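# Sorting Packing Supplies with Two Arms: Project Report

Vanport group, submitted 2nd February

## What we set out to do

Our project looked at how well a policy trained from human demonstrations can put packing supplies away when two arms share one work area. The items were the kind you find at any shipping bench: tape rolls, bubble-wrap bags, a tape dispenser and a carrying case. We picked them because they behave differently when gripped. A tape roll is stiff and a bubble-wrap bag changes shape every time you touch it.

The question we started with was narrow. Does it help to change the background of the cell between recording sessions, or does that just make training slower? Last year's Wikitcombe project used one plain gray background for everything and their policy failed when the cell was moved to another room. We wanted to know if the background was the reason.

## Setup

The cell has three walls on an aluminum frame. The wall covering comes off, so we could swap it between sessions. We used 2 conditions. In the first, the walls stayed plain for all recordings. In the second, we changed to a different printed wallpaper before each session, with 9 patterns in total.

Wire baskets hang on the walls and hold small supplies. The long one on the back wall is split into compartments, and it was the target for the tape rolls. The larger items stayed on the floor of the cell, and we moved them to new starting spots before each recording.

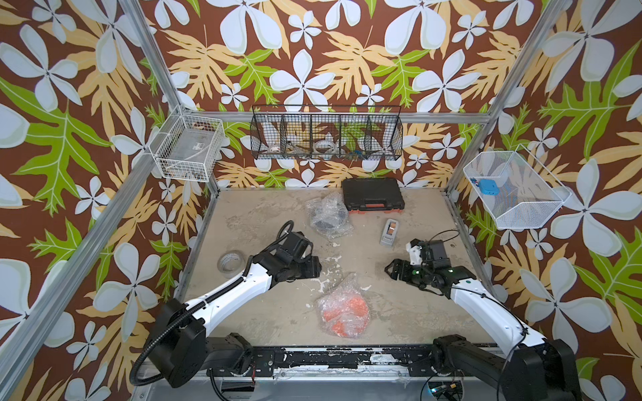
Each recording began with both arms at rest and ended when the operator released the last item. We threw out any recording where an item left the reach of both arms. After cleaning we had 506 recordings, split evenly between the two conditions. Recording took most of December – longer than planned, mainly due to a loose wrist cable on the left arm that we had to fix twice.

We trained one policy per condition with the same settings and the same number of steps. Testing was done with a wallpaper that neither policy had seen.

## Results

The policy trained on plain walls did well when tested on plain walls. With the new wallpaper it often reached to the wrong side of an item or closed the gripper too early. The policy trained on changing patterns was a little slower to learn, and on plain walls it was slightly worse. With the new wallpaper it was clearly better, and most of its errors came from the bags and not from the background.

Bags were hard for both policies. The grippers tended to pinch one layer of bubble wrap and let the contents slide. Tape rolls lying flat were the second hardest item, as the fingers had to come in very low over the floor.

## Problems and limits

We only tested one new wallpaper, so we can't say how far the result carries. The lighting was also the same throughout. A floral print and a darker room may be two separate problems, and we only looked at the first.

The next group should record more bag grasps, try a softer fingertip, and check the wrist cables before every session. The wallpaper sheets are rolled up on the shelf next to the cell, with the pattern number written on the back of each one.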